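Plenstead Music Room, pre-concert check, July
Checked by: Jurgita Kairys. Comments hers.

Piano lid prop: OK. Holds. Please stop testing it with your head under it.

Piano tuning: FAIL. The A above middle C has opinions. Jairo Henao is booked for 2 hours before the dress rehearsal.

Music stands, 30 required: OK, if you count the one that bows slowly during adagios. Moved to second violins, who never look at it.

Choir risers: OK. Back rail tightened. Basses may lean, within reason.

Scores and parts: PARTIAL. Viola 2 is missing the page with bar 135 on it — their only tune, naturally. Randi Rustad is copying it out.

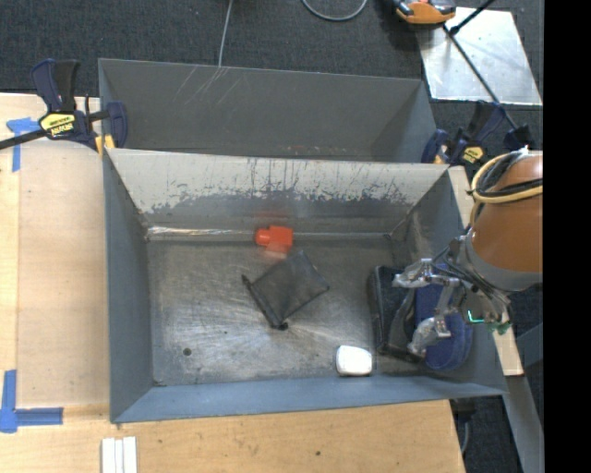
Gray bin, mesh pouch inside.

Cables across stage: FAIL, then OK. Taped down at the cello end. The cellists have been told the tape is not a spike rest.

Stand lights: OK. Spare bulbs are in cupboard 905, behind the handbells.

Fire exit, stage left: FAIL. Blocked by a double bass. Owner says it was only there a minute. It had a coat on it.

Recheck exit and piano before doors open. Crisanto Dalisay to sign.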